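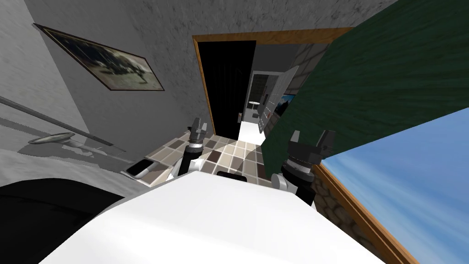
Simulator view from behind the robot, facing the doorway.

Vellside Robotics Club — progress report, July
To: Hildegard Görtz, Zasevano Community Grants
From: Kuldeep Dubey, club coordinator

Hi Hildegard, short one this time, school holidays have eaten my week. Receipts coming separately from Rainer.

Where we are at

Students are working fully in the simulator now. Two teams, Pagano and Lurov (they picked the names, don't ask me). Same household task for both: drive through the rooms, find the item, pick it up, put it down where the task card says. Marked on finished runs, not on speed.

383 runs logged since the last report. Most are short and most are failures, fine at this stage. Kai Stöcker goes through the logs with the kids on Sunday afternoons and they sort the failures by cause. Biggest pile is still driving, mainly doorways. Robot is wide with both arms forward and the students keep turning too early. Team Lurov now lines up first, stops, then goes. Slower but they clip the door frame a lot less.

Second biggest pile is grasping. Team Pagano started with boxes and have moved on to harder shapes. Current one is a small thing with an orange wood-grain base and a glass dome on top. Rule the team wrote for themselves: grip the base, never the glass.
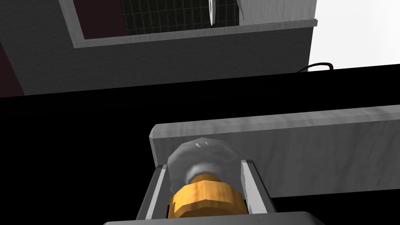 They had a long argument over wether to come in from the side or from above and ended up testing both. Side won for this object. The Year 9s wrote it up themselves, two pages, will attach once Arne has checked the spelling (he should check mine too).

Money

Grant spent so far on the two graphics cards and the desktop upgrade. No overspend. Snacks are coming out of club fees, not your grant, as agreed. Still holding the travel portion for the regional day.

Problems

— One of the older machines can't run the room at full detail. Kids drop the settings and put up with it.
— Lost three sessions to the hall booking mix-up. Arne Brinkmann sorted it, we have the upstairs room until end of term.
— Attendance dipped over the break, back to normal now.

Next

Put the two halves together, driving and grasping in one run without a student stepping in. Neither team has done it yet. Kai thinks Lurov will get there first, I have my money on Pagano. After that, a parents' evening with a live demo on the projector. You'd be very welcome, let me know which nights suit and I'll organise it arond you.

One question from our end: can the leftover from the hardware line go towards a second monitor for the back desk? Rainer Ostermann has the quote. Need a yes or no before he places the order.

Cheers,
Kuldeep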